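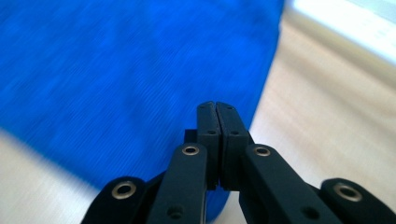 Figure 2. Pièce de tissu bleu roi posée sur une surface en bois clair.

Rechercher dans la revue

3.2. Le tissu et la surface de pliage

Le choix du support a reçu peu d'attention dans les travaux sur le pliage domestique du linge. Nous l'avons traité comme une variable à part entière. Dans notre étude, les participants ont plié des pièces de couleur unie sur une surface en bois de teinte claire (figure 2). Le contraste entre le bleu vif et le beige du bois facilite la lecture des contours, un point déjà souligné par Magbanua et Vasiliauskas dans leur enquête de novembre.

Chaque participant recevait 12 pièces, remises une par une et sans consigne sur l'ordre des plis. Nous avons retenu sept manières de commencer le travail — la plus fréquente consiste à étaler d'abord le tissu avec la paume, puis à chercher deux coins voisins. Au total, 1 834 gestes ont été annotés par R. Fajardo et C. Sarmiento, selon la grille Plema. Les désaccords ont été discutés avec un troisième lecteur, R. Umali.

Il faut noter que les grandes pièces glissent plus facilement sur le bois que sur une nappe. Plusieurs participants ont posé l'avant-bras sur le tissu pour le retenir, geste que la grille initiale ne prévoyait pas et que nous avons ajouté sous le nom d'« appui long ».

Dernière mise à jour : 2023-12-28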